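Opinion

Let the towel count

September 7, 2021

The rules for this year's Hiltudon student challenge came out in July, and the manipulation task is again a rigid block, a marked square and a stopwatch. Our club at Layug will enter it, because the block task is what gets points. I think it is the wrong task for students to spend a year on, and I would like the organisers to replace it with cloth.

My objection to the block is that it can be solved almost entirely in the mounting. Teams fix the camera, fix the table height, tape the floor and tune until the arm repeats itself. Last season we did this and placed well. The code we handed on to the next group ran to a few pages of constants, and when they moved the table it stopped working. They learned very little from it and neither had we.

A towel resists this treatment. It has no fixed shape, so there is no pose to measure. The grasp point depends on how the last fold came out. An error of a few millimetres at the hem may mean that the jaws take one layer where two were wanted, and the next step starts from a different object.

Kavitha Gounder, who supervises our second-year group, put cloth into the project in place of the block exercise. The students collect demonstrations by hand. They hold the gripper, do the job themselves and use the recordings to train a policy, which then has to run on the arm in the lab. The group recorded 292 demonstrations over the term. Three students did most of the recording, and their habits are plain in the data: one always starts from the left corner, and another regrasps so often that her runs take nearly twice as long. Deciding what to do about that is a proper engineering question. The block task never raises it.

The usual reply is that cloth cannot be scored fairly. Osvaldo Damasceno, who has judged at two of these events, made the point to me at some length. A block is inside the square or it is not, whereas a fold is a matter of opinion. I accept that there is a difficulty, but I think it is smaller than he suggests. Measure the outline of the folded towel against a template, measure the offset between edges, and publish both tolerances beforehand. Judges already argue over blocks that touch the line. 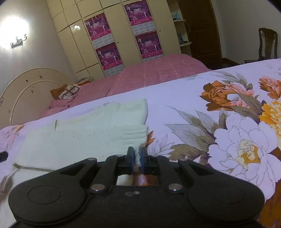

Gripper closed on a fold of a white towel, on a floral bedspread.

The second reply is cost. The Clekamik kit that most clubs own has narrow, hard fingers which slide off fabric. Padded fingers can be made in a school workshop, and towels are cheap. The greater expense is time. Cloth recordings are slow to check, and ours had to be gone through one by one in Flarkis because the automatic filter passed runs where the jaws had closed on nothing.

There is one point on which I am less sure. Students who work by demonstration can get through a year without writing any kinematics, and I would not want that. A written derivation for the arm should stay in the entry requirements, with marks attached. At present the report carries so few marks that our own team wrote theirs in two evenings.

I would also ask that the towel used on the day be one the teams have not handled before, of a stated size and with the weight left open. Surfaces should vary as well. A plain table is kind to the vision system, and a patterned cover gives it some work to do. Training on several surfaces ought to be normal practice, and at the moment there is no reward for it.

The consultation on next year's rules is open to any registered club. We have sent in a draft of the cloth task with the scoring sheet attached, and I would be glad to hear from clubs that have tried something similar, in particular those with measurements of how far a fold drifts between repeated runs.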